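Reviews > Home Tech > Laundry

Last updated: August

Trescombe folding station: is it ready for a laundry room?

The Trescombe is a two-armed tabletop station sold by Itgate for folding small flat laundry. It costs $2,000 for the arms and table, plus $400 a year for the software after the first year. I run the linen side of a small guest house, and we go through a lot of hand towels and cleaning cloths. I wanted to know if the thing could take that job off the evening shift.

Setup took most of a Friday. The table has to be level and it has to be bolted down. The manual is clear up to the calibration chapter, where two of the steps are printed in the wrong order. Itgate support knew about it and emailed me a corrected page. You need a wall outlet on its own circuit and a room where the light doesn't change much. We hung a blind.

The job it is sold for is simple to say. Take a cloth out of a bin, lay it out, fold it, and put it on a stack. Each of those is a separate problem for a machine, and it is not equally good at them.
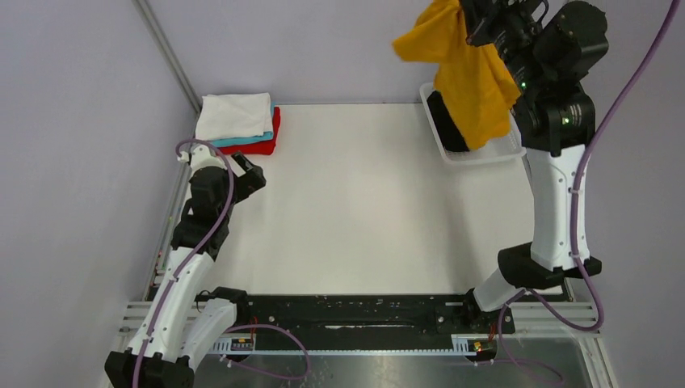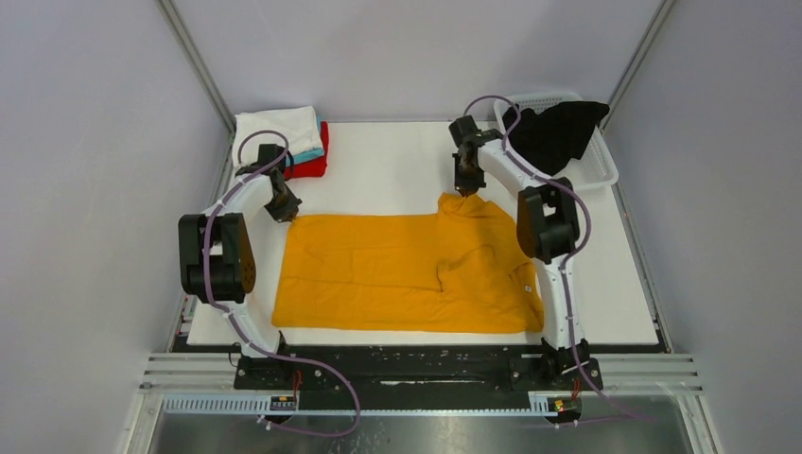

Getting the cloth flat takes the longest. A person grabs two corners and shakes. The arms pinch, pull, let go, and look for another edge. With a hand towel this usually works within a minute or two. With anything large or thin it can go on much longer, and a few times I stopped it and did the cloth myself.

Folding is better. Once the corners are found, the folds are about what I would expect from a new hire. Edges are a bit off, but I would put them on a guest shelf. Stacking is fine as long as the stack stays low.

Picking from the bin is mixed. It sometimes lifts two cloths at once and does not always notice. Dark cloths gave it more trouble than light ones in our room.

Over our trial it got through roughly 500 pieces. I refolded the ones I didn't like, and that came to more than I had hoped. The evening shift can fold 200 in the time it takes the Trescombe to do a small load. The difference is that the machine can be left on after we go home, and on quiet nights we did that. Twice we came in to find it had paused with an error and done very little.

Noise is low. The grip pads wear and are sold in packs. Cleaning is a dry cloth over the table and a check of the cables.

I also looked at the Iltik, which is cheaper and has one arm. It only takes pieces you have already laid flat, so I sent it back.

Would I buy the Trescombe? For a guest house, no. It is slow and still needs a person close by. For a workshop that folds one kind of rag all day, it may be worth a trial. Ask for the longer return period.

Comments

Edit Boros: Does it do fitted sheets?

Saron Gebru: No, and the table is far too small for any sheet. Pillowcases were hit or miss.

matubbar_laundry: We had the same calibration problem. Get the corrected page before you start.

Edit Boros: Thanks. Will wait for the next one.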